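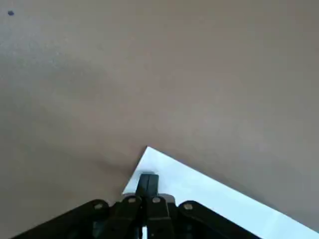 Questions we get about the Craddock recordings

The sheet-handling set is the part of Craddock that people write in about most, usually to ask whether it was worth doing. Some of us in the Vomholm group wonder too. These answers were put together by Meirion Griffiths and are changed when they stop being right.

What is in the set?
Recordings of two arms working at a table with sheets of paper: camera views, joint positions and gripper commands. We recorded 2,580 attempts and kept 1,093.

Why did you throw out more than half?
Mostly for dull faults. A camera stream stopped early, or the person driving the arms gave up and began again without closing the recording. We also dropped attempts where two reviewers couldn't agree on whether the sheet had ended up where it was meant to. You may well say that those are the interesting ones. I'd agree, but we had no label for them that meant anything.

Why paper?
It is cheap and flat, and it is awkward to handle. A gripper can hold down one side of a sheet easily enough. Picking up an edge that lies flush with the table is much harder, and a lot of published results skip it by letting the sheet hang over the side. We didn't allow that.

Are two arms needed?
For some of the tasks. One arm steadies the sheet and the other does the moving. In plenty of recordings the second arm contributes very little, and a system trained on them will learn to contribute very little as well. 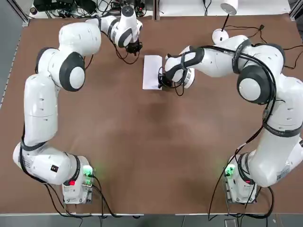
Italo Longo wrote to say that the second arm is the least of it. In his view a set like ours mainly teaches a system to copy the habits of whoever was at the controls, and he would take 900 recordings from many hands over any number from a few. He also asked how many people drove the arms.

So how many did?
Two. His complaint stands. They both learned on the same table and picked up each other's tricks, so there is less variety than the total suggests.

Does a wrist camera help?
It helps with the last bit of an approach, when the overhead view can't show how near the fingertip is to the edge of the paper. It also spends a good part of each recording looking at bare table. We keep those stretches in. Whether they do any good we can't say, and we'd be wary of anyone who claims to know without having tried it both ways.

What about the Perkow results?
They used an early copy of the set and reported a success rate we haven't been able to match. We have asked which sheets they tested on.

Will it work on my robot?
Probably not without recordings of your own. About half the emails asking this come from people with a different gripper.

How do I get a copy?
Through the Batance download page. New versions go up on a Saturday, when the server is quiet. Please read the list of known faults before reporting one.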